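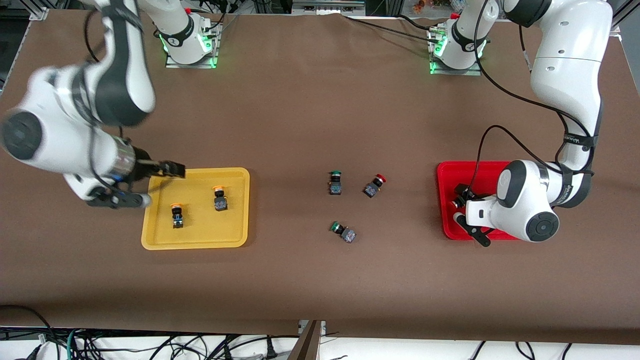 Sorting trays, and why we keep buying more of them

Shared 84 times

A few of you wrote in after the February issue to ask what we do with all the little parts that come through the workshop, the push-button switches especially, and I have been meaning to answer properly ever since. So get yourself a coffee, because I do go on about trays!

We began with jam jars, as I suppose everyone does. They looked lovely on the shelf at Nel, but you had to tip the whole jar out to find the one switch you wanted, and then of course it rolled under the bench. Last year we ordered a stack of shallow trays from Butex, the kind with a raised rim and a flat bottom, and I can't tell you how much nicer it has made the afternoons. You can see what you have, you can get your fingers under it, and nothing wanders off.

Color helps too. Yellow and red are easy to tell apart even when you're tired, so pick one for the parts you still have to check and the other for the ones you're happy with, and then (this is the hard bit) stick to it. Orange caps show up very nicely on yellow, I think, though a friend at Kustuver swears by plain white.

Put some brown paper down on the bench first. It cuts the glare, and you can scribble notes on it. We buy ours on a long roll from Zetotex and change it whenever the scribbles get too thick to read.

We got through 600 switches this spring and there are 200 still waiting in their boxes, so if you have a spare tray at home you're not using, do bring it along.

17/05/2024

12 comments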